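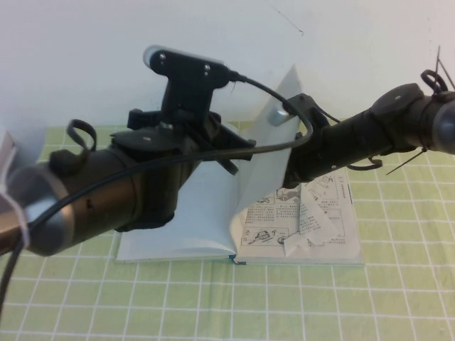

책상용 스탠드를 파는 쪽에서 이런 말을 하기는 좀 그렇지만, 저희는 '눈이 편안한 조명'이라는 문구를 믿지 않습니다. 뭘 기준으로 편안하다는 건지 적어 둔 제품을 거의 못 봤기 때문입니다. 투두스(Tudus)에서 나온 자마니(Zamani) 스탠드도 상자 옆면에 그 문구가 큼직하게 박혀 있습니다. 트레터포트(Treterport)에서 이 제품을 들여오기로 한 건 그 문구와 상관이 없고, 목 부분이 덜 처지고 스위치가 단순해서입니다. 스탠드를 고를 때는 상자보다 집에 있는 책상부터 보시는 게 낫습니다. 연한 초록 바탕에 흰 격자가 들어간 식탁보를 깔고 미색에 가까운 민무늬 벽을 뒤에 둔 자리와, 짙은 색 원목 책상을 책장 사이에 끼워 넣은 자리는 같은 스탠드를 켜도 밝기가 꽤 다르게 느껴집니다. 밝은 벽은 빛을 돌려주고 어두운 책장은 먹어 버립니다. 아래 내용은 그걸 감안하고 읽어 주세요.

Tudus 자마니 독서용 스탠드
판매: Treterport
상태: 재고 있음 (흰색, 먹색)
반품: 수령 후 21일 이내, 사용한 제품도 가능

제조사 설명과 저희 의견

제조사 설명: 최대 1000럭스의 풍부한 빛으로 책상 전체를 고르게 비춥니다.

저희 의견: 1000럭스는 나옵니다. 다만 헤드를 바닥 쪽으로 바짝 내리고 바로 밑에 조도계를 놓았을 때 이야기입니다. 보통 책 읽는 높이로 올리고, 책의 바깥쪽 모서리에서 재면 379럭스였습니다. 책 읽기에 모자란 밝기는 아닙니다. 그래도 '책상 전체를 고르게'라는 말은 빼야 맞다고 봅니다. 제조사에 측정 위치를 물었더니 카탈로그를 다시 보내 줬는데, 카탈로그에는 측정 위치가 없습니다.

제조사 설명: 깜빡임 없는 플리커 프리 설계.

저희 의견: 가장 밝은 단계에서는 휴대전화 카메라로 봐도 줄무늬가 안 보입니다. 가장 어두운 단계에서는 희미하게 보입니다. 휴대전화로 보는 건 제대로 된 시험이 아니니 이걸로 좋다 나쁘다 말할 생각은 없습니다. 시험 성적서를 요청했고 아직 받지 못했습니다. 받으면 이 페이지에 올리겠습니다. 깜빡임에 예민해서 형광등 밑에서도 머리가 아프신 분이라면 성적서가 올라올 때까지 기다리시는 편이 좋겠습니다.

제조사 설명: 자연광에 가까운 색.

저희 의견: 어느 자연광인지가 문제입니다. 흐린 날 오후 네 시 창가와 맑은 날 정오의 마당은 같은 자연광이라도 색이 전혀 다릅니다. 자마니는 색온도를 세 단계로 바꿀 수 있는데, 가운데 단계가 가장 무난합니다. 노란 단계는 잠들기 전에 켜 두기에는 괜찮지만 연필로 쓴 글씨가 흐려 보이고, 하얀 단계는 종이가 좀 차갑게 보입니다. 연색성 수치는 상자에 '우수'라고만 적혀 있습니다. 우수는 수치가 아닙니다.

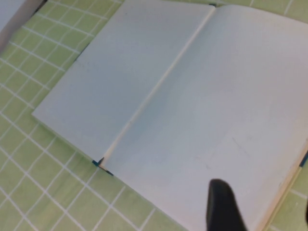 연한 초록색 격자 위에 비스듬히 펼쳐 놓은 모습. 양쪽 면이 비어 있다.

밝기보다 각도

스탠드를 바꿔도 책 읽기가 여전히 불편하다는 문의를 자주 받습니다. 사연을 들어 보면 스탠드보다 놓는 자리가 문제인 경우가 많습니다. 오른손으로 글씨를 쓰는데 스탠드가 오른쪽에 있으면 손 그림자가 쓰는 자리에 그대로 떨어집니다. 왼쪽으로 옮기면 됩니다. 돈이 안 드는 해결책이라 파는 입장에서는 아쉽지만, 먼저 해 보세요.

책등 안쪽도 골칫거리입니다. 두꺼운 책은 펼쳐도 가운데가 둥글게 말려 들어가고, 빛이 한쪽에서만 오면 반대편 안쪽 여백이 어두워집니다. 이건 밝기를 올린다고 없어지지 않습니다. 오히려 밝은 쪽이 더 밝아져서 차이가 도드라집니다. 헤드를 책 가운데 위로 옮기거나, 천장등을 같이 켜는 쪽이 효과가 있습니다. 천장등을 끄고 스탠드만 켜는 분위기를 좋아하시는 분이 많은데, 오래 읽을 때는 권하지 않습니다.

자마니의 목은 두 군데에서 꺾입니다. 아래 관절은 단단하고 위 관절은 조금 무릅니다. 세 대를 석 달 동안 매장에 켜 두고 손님들이 마음껏 만지게 했는데, 한 대에서 위 관절이 서서히 내려오기 시작했습니다. 밑면에 들어 있는 육각 렌치로 조이니 멈췄습니다. 설명서에는 이 조임 나사 이야기가 없습니다. 헤드 뒤쪽 고무마개를 빼면 나옵니다.

받침은 지름 21센티미터의 원판입니다. 작은 책상에서는 꽤 자리를 차지합니다. 제조사 사진에서는 받침 위에 커피잔을 올려 두었던데, 따라 하지 마세요. 터치 스위치가 바로 그 자리에 있어서 잔을 올리면 불이 꺼집니다.

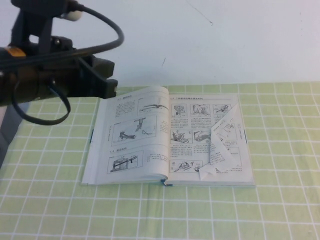 탁자 위에 펼쳐 둔 하드커버 책.

Cindcombe 제품과 비교하면

가장 많이 받는 질문이 신드콤(Cindcombe)의 긴 막대형 스탠드와 뭐가 다르냐는 것입니다. 둘 다 팔고 있으니 어느 쪽을 사셔도 저희는 괜찮습니다. 그래서 이 부분은 비교적 믿으셔도 됩니다.

빛이 퍼지는 폭은 Cindcombe 쪽이 넓습니다. 막대가 길어서 당연한 결과입니다. 큰 도면이나 악보를 펴 놓는 분, 아이와 나란히 앉아 책을 보는 분은 그쪽을 사세요. 대신 헤드가 무거워서 받침을 책상에 집게로 물려야 하고, 집게가 물리는 두께에 제한이 있습니다. 유리를 깐 책상에는 물리지 마시기 바랍니다.

자마니는 폭이 좁은 대신 옮기기가 쉽습니다. 침대 옆에서 쓰다가 식탁으로 들고 가는 식으로 쓰는 분께 맞습니다. 케이블은 조금 짧습니다. 어댑터가 콘센트 두 칸을 가리는 모양이라 멀티탭에서는 끝자리에 꽂아야 합니다. 어댑터를 바꿔 달라고 의견을 냈고, 다음 생산분부터 반영한다는 답을 들었습니다. 언제가 다음인지는 듣지 못했습니다.

가격은 자마니가 조금 쌉니다. 할인율은 적지 않겠습니다. 정가를 높여 놓고 깎아 주는 식의 숫자는 어느 쪽에도 도움이 안 됩니다.

앱 연동에 대하여

됩니다. 그런데 왜 되어야 하는지는 잘 모르겠습니다. 스탠드는 대개 손이 닿는 곳에 있습니다. 앱으로 할 수 있는 일은 켜기, 끄기, 밝기, 타이머인데 타이머를 빼면 전부 받침에서 됩니다. 앱을 처음 열면 위치 정보 권한을 요구합니다. 거절해도 조명은 켜지니 거절하셔도 됩니다. 앱의 '집중 모드'는 하얀 단계에 최대 밝기를 준 것과 같습니다. 조도계로 두 번 확인했는데 차이가 없었습니다. 집중이 되는지는 저희가 잴 수 없었습니다.

밝기 단계는 앱에서 100단계로 표시됩니다. 받침의 터치 스위치로는 다섯 단계입니다. 앱에서 한 단계를 올리거나 내려도 눈으로는 구분이 안 되니, 100이라는 숫자를 보고 고르실 필요는 없습니다.

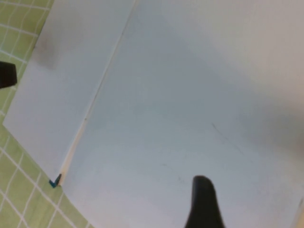

흰색과 먹색 중에 고민하신다면 헤드 안쪽 색부터 확인하세요. 먹색 제품은 헤드 안쪽까지 어두운 색이라 갓에 부딪힌 빛이 덜 살아나고, 같은 단계에서도 조금 어둡습니다. 제품 설명에는 색상만 다르고 성능은 동일하다고 되어 있는데, 저희 매장에서는 그렇지 않았습니다. 빛을 받는 쪽의 표면도 따져 볼 만합니다. 사진 왼쪽의 좁고 흰 판처럼 광택 없는 면은 밝은 데서 옅은 회색으로 부드럽게 넘어가지만, 코팅된 면에서는 전구 모양이 하얗게 찍혀 그 부분 글자가 날아갑니다. 화보나 코팅된 문제집을 주로 보신다면 어떤 스탠드를 사도 헤드 각도를 몇 번은 고쳐 잡게 됩니다. 반사 방지 필터를 따로 파는 회사도 있습니다. 저희도 써 봤는데 반사는 조금 줄고 빛은 많이 줄어서 취급하지 않기로 했습니다.

수명과 수리

상자에는 '반영구 LED'라고 적혀 있습니다. LED 소자가 오래가는 건 대체로 맞습니다. 먼저 고장 나는 건 보통 어댑터나 터치 스위치입니다. 자마니는 LED 판이 헤드에 접착되어 있어 판만 교체할 수가 없고, 고장이 나면 헤드를 통째로 갈아야 합니다. 헤드 부품은 주문이 가능하지만 입고까지 시간이 걸립니다. 어댑터는 저희 매장에 여분이 있습니다.

전구를 직접 갈아 끼우는 옛날식 스탠드가 집에 있다면, 버리기 전에 전구부터 바꿔 보세요. 갓 모양이 멀쩡하고 목이 안 처지면 새 스탠드를 살 이유가 별로 없습니다. 전구도 저희가 팝니다만 동네 철물점 것도 괜찮습니다.

구매 전 확인

책상 깊이가 얕으면 헤드가 눈높이에 걸릴 수 있습니다. 앉은 자세에서 광원이 눈에 바로 들어오면 아무리 좋은 제품도 피곤합니다.

멀티탭 끝자리가 비어 있는지 보세요.

받침 밑면의 고무는 새 제품일 때 냄새가 조금 납니다. 창가에 이틀 두면 거의 빠집니다. 칠이 약한 책상에는 자국이 남을 수 있으니 얇은 천을 한 장 깔아 두세요.

아이 시력을 보호한다는 후기가 다른 판매처에 여럿 올라와 있습니다. 저희는 그런 효과를 확인한 적이 없고, 그 때문에 사신다는 분께는 팔기가 조심스럽습니다. 시력이 걱정되면 안과에 먼저 가세요.

반품 안내

21일 안에 보내시면 됩니다. 켜 봤다고 해서 반품을 거절하지 않습니다. 안 켜 보고 스탠드가 맞는지 알 방법이 없으니까요. 상자가 찢어졌어도 받습니다. 육각 렌치와 어댑터는 꼭 같이 넣어 주세요. 렌치가 빠진 채로 돌아오는 일이 많습니다. 단순 변심일 때 왕복 배송비는 고객 부담이고, 관절이 처지거나 스위치가 듣지 않는 경우는 저희가 부담합니다.

밝기를 직접 보고 싶으시면 매장에 오셔서 평소 읽는 책을 펴 놓고 켜 보세요. 매장 천장등은 요청하시면 꺼 드립니다. 10월부터는 저녁 일곱 시에 문을 닫습니다.

함께 보는 제품: Cindcombe 막대형 스탠드, Tudus 교체용 어댑터, 자마니 교체용 헤드(주문 후 입고)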